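In Praise of the Slow Lesson

By Anneliese Schwerdtfeger

My grandmother taught me to make dumplings by standing behind me and putting her hands over mine. She had plenty of words for everything else, for the neighbours and the price of coal and the state of my shoes, but when it came to dough she went quiet and simply moved my fingers until they began to move by themselves. I have been thinking of her a good deal this winter, because I have spent a fair part of it learning how people teach robots, and I keep coming away with flour on my mind.

I should say at the start that I am no engineer. I taught craft and needlework for most of my working life, and I came to all this through a former pupil, Lorne Gauthier, who now works in Daltuvholm for a small firm called Plivimex and was kind enough (or foolish enough) to let me sit in on his days there. I had expected a lot of typing. There was some typing, and a great deal of tea, but the heart of the thing was a person moving their own arms and a machine across the room moving its arms along with them, over and over, so that there would be a record of the movement to learn from.

Lorne told me that for one simple task they had set themselves 380 of these demonstrations. I laughed when I heard it, and then I remembered how many crooked hems I have unpicked for children who went on to sew beautifully, and I stopped laughing.

I had a turn at the controls myself in September, for an hour or so, and I was dreadful. You reach for something and the arm reaches too, but there is no weight in your palm, no little warning from the fingertips that you are about to squeeze too hard. My first six tries all went wrong in different ways, and I came home with an ache between the shoulders and a new respect for anyone who can do it before lunch and then again after. 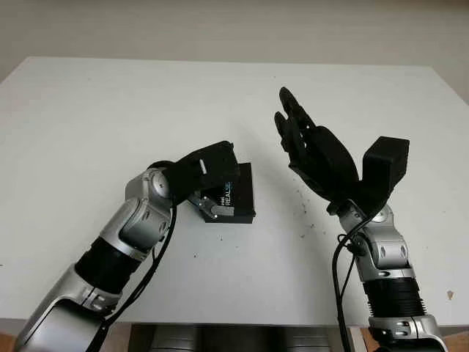
A gripper on one side and an open hand on the other, at work over the white table.

What struck me most was how much of the teacher gets into the lesson. Lorne approaches everything from slightly above, like a man picking up a sleeping kitten. His colleagues have their own ways, one brisk, another forever pausing just before the grasp as though asking permission. Watch enough of the recordings and you can tell who is who without being told. And so, I am assured, a machine taught from those recordings may pick up the pause along with the grasp, whether anybody meant it to or not. Any parent who has heard their own favourite swear word come back at them from a pushchair will understand.

There is a school of thought, and I have met some very pleasant members of it, that regards all this handwork as a stopgap. Soon, they say, the machines will practise on their own in computer simulations, running through 1,000 attempts while the kettle boils, and the business of one patient person moving one patient arm will seem as quaint as copying books with a quill. They may be right about the speed. I am in no position to argue about speed with anybody.

But I would be sorry to see the demonstration go, and I don't think it is only fondness for old ways. When a person shows a task, they have to decide what doing it well means. How gently should the cup be put down? Is it all right to nudge the other things aside, or ought one to go around them? Those are questions of manners as much as mechanics, and somebody has to answer them. I would like it to be somebody who has washed up a cup.

I would also like that somebody to be properly paid and properly thanked, and here I am less cheerful. The people who give demonstrations are often on short contracts, and their work is spoken of as "data", as if it had been dug out of a field. At Plivimex they rotate every hour and sit down together at the end of the day to say what went badly, and I thought well of them for it. I hope other firms do the same. A teacher who is tired and hurried gives a tired and hurried lesson, and I can vouch for that from some of my own.

Lorne has asked me back in the new year to try folding a tea towel, and I have said yes. I have been practising at home with my eyes half shut and a pair of thick gloves on, much to the disgust of the cat.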